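The Second Life of the Office Tower

Teodoro Aguirre starts at seven in the morning, before the phones do. By then the pallet from the night before has been cut open and the first desktop tower is on its side with the cover off. He works at Castis, a small refurbishing shop that buys old computers from offices, takes them apart as far as it has to, and sells them again.

The shop handled 3000 machines last year. Most came from accounting firms, engineering offices and school districts replacing everything at once. Laptops get the attention, Aguirre says, but towers and workstations pay the rent. They were built to be opened, and the parts inside can be swapped with a screwdriver or no tool at all.

The first look takes a couple of minutes. Aguirre wants to know whether the processor is still in its socket, whether anyone helped themselves to the memory, and what shape the capacitors are in. A capacitor with a domed or crusty top usually means the board goes to parts. He also looks at the drive bays and the rails, where a bent tab can cost more time than a dead chip.

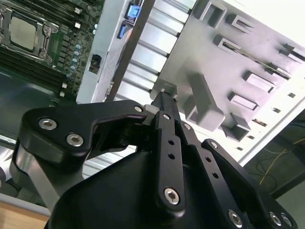

What stays and what goes

Memory is the easiest thing to sell and the easiest thing to lose. Companies often pull it before a machine leaves the building, then send the rest along without saying so. Evdokia Kouris, who does the buying, now asks for a parts list with every lot and knocks the price down when the list turns out wrong.

"I don't mind an empty slot," she says. "I mind paying for a full one."

Graphics cards are a different matter. The modest professional cards that came in office workstations don't interest people who play games, and for a while Castis had a shelf of them with no takers. Then local drafters began asking for them by name. A small card that runs cool and fits in an ordinary case is all a lot of two-dimensional drawing work needs, and a used one costs less than a decent office chair.

Old hard drives never go back out. They are wiped, then drilled, and the seller gets a signed sheet. Aguirre keeps the screws from the drive cages in a muffin tin, sorted by thread.

The processor is left alone if the machine is going to be sold whole. Taking it out means fresh thermal paste either way, but it also means exposing the socket, and one slip there can finish a board. When a chip does come out, the retention frame is opened slowly and the plastic cover goes on the socket right after.

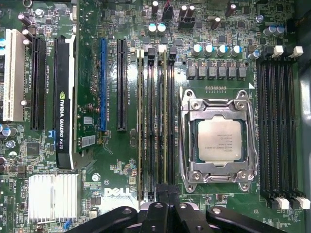 Boards like these were made with plenty of room to grow, and that is a large part of their appeal now. A workstation that spent its working life with two memory modules can take more. Aguirre's usual upgrade is to add matching memory, put in a solid-state drive and replace the coin battery. A typical job takes him 17 minutes if the dust isn't bad.

Dust is bad more often than not. He blows it out behind the building, holding the fan blades still with a finger so they don't spin up, and goes over the slots with a soft brush. Cigarette smoke is worse. It leaves a yellow film that has to come off with alcohol and cotton swabs, and the smell can hang on for weeks.

After cleaning, each machine runs a test overnight — 16 hours for anything with a professional graphics card. Joscha Reuter looks after the test racks. Three failures on the same memory slot and he writes the slot number on the case with a grease pencil and sends it back to the bench. Sometimes a second cleaning fixes it. Sometimes the board is scrapped and the case, power supply and cables go into stock.

The finished towers leave with a one-year warranty and a new power cord. Chrysoula Katsaros bought several for her drafting office in April and has asked Kouris to hold back a few more. She wants the same model as before, so the spare parts will match.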